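Textile Care, Unit 3: Sorting and Folding Knits
Handout for the Dornum evening course

Read this before the practical. Bring one knit item from home, clean, any size.

1. Starting from a heap

Most laundry reaches the folding table in a heap, and most bad folds begin there. People grab the nearest corner, fold what they have, and trap a twist in the middle. Open the whole piece first. Find one edge, follow it to a corner, then follow the next edge to the second corner. Lift by both corners and lay the cloth down away from you.

Knits stretch under their own weight. A large piece held by a single point will pull longer in that direction, so keep the lift short and get the cloth back on the table.

2. The table

Use a smooth, pale surface with nothing else on it that could snag. Loops catch on rough board edges. The tables in the Netircombe room are 3 feet deep, enough for a bath-size piece folded once. Wipe the surface before you start.

Green cloth, still unfolded:
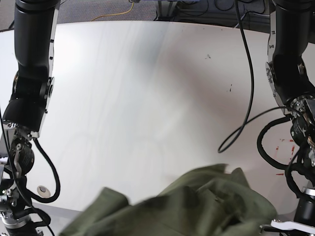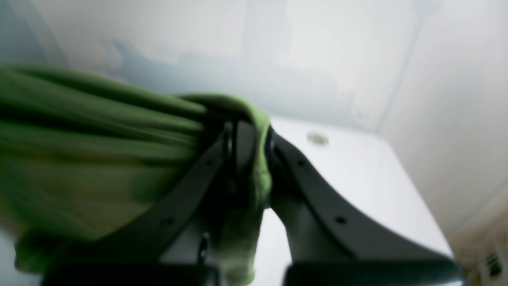
On whether to smooth with the palm or the side of the hand, opinions differ. Swanepoel writes that the palm drags the face of a knit and leaves it skewed, and that 12 light strokes with the side of the hand are better than one hard one. We teach the side of the hand. Either is accepted in the practical if the edges meet.

3. The fold

Lay the cloth flat, face down.
Bring the long edges together and smooth toward the fold.
Fold in half again the short way.
Check that no corner has slipped inside.
For a shelf, fold in thirds and turn the closed edge out.

Do not press folds in with an iron. A fuzzy finish flattens and may not come back.

4. For next time

Read page 13 of the Bamosell workbook, on fiber labels. Write down the care label of the item you brought, including the symbols. If the label is missing, write what you think the fiber is and how you decided.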